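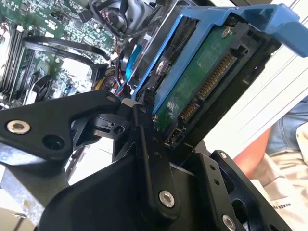
Borghild Engebretsen
Build and tools engineer, Avitis

October 2019

I moved my daily work from one code editor to another this year and kept notes on the part that took longest, the linter and formatter setup. Posting them as a thread.

Background: our main repo at Avitis is called Kolis. Mostly Python, some C++, a pile of shell scripts. Four of us commit to it every day and we use three different editors between us.

In January we had no shared format rules. Everyone had their own settings, so a one-line fix could show up in review as a diff of up to 70 lines. Most of that was quotes and line breaks.

First thing I did was take the rules out of the editor. They now live in one config file at the root of the repo. The editor reads that file and so does the build server. My personal settings only hold the font, theme and key bindings.

Then I ran the linter over all of Kolis with the default rules. 2,213 warnings. I didn't post that number in the team chat right away.

1,041 of those were line length. We set the limit to 100 characters and nearly all of them went away without touching any code.

For the rest I went folder by folder, one commit per folder, formatting only. If you mix format changes with real changes you'll be sorry the next time you need blame or bisect.

Git has a setting for this now, blame.ignoreRevsFile. Put the hashes of the format commits in a file and blame skips over them. You need 2.23 or newer. Our build server was behind and had to be updated first.

Format on save: I have it on for Python and off for C++. Our older C++ files have hand-aligned tables and the formatter flattens them. You can wrap a table in clang-format off / clang-format on comments, but I haven't gotten through all of them.

Slow saves were a problem for a while. Turned out I had two Python extensions installed and both were formatting the file. Check your extension list before blaming the formatter.

The pre-commit hook runs on staged files only. It had been checking the whole repo and took 30 seconds, and people were skipping it with --no-verify.

Still open: Jirkix, our config generator, writes files that fail the linter. For now its output folder is on the ignore list. Sjögren has a branch that fixes the templates and I'll review it when the tests pass.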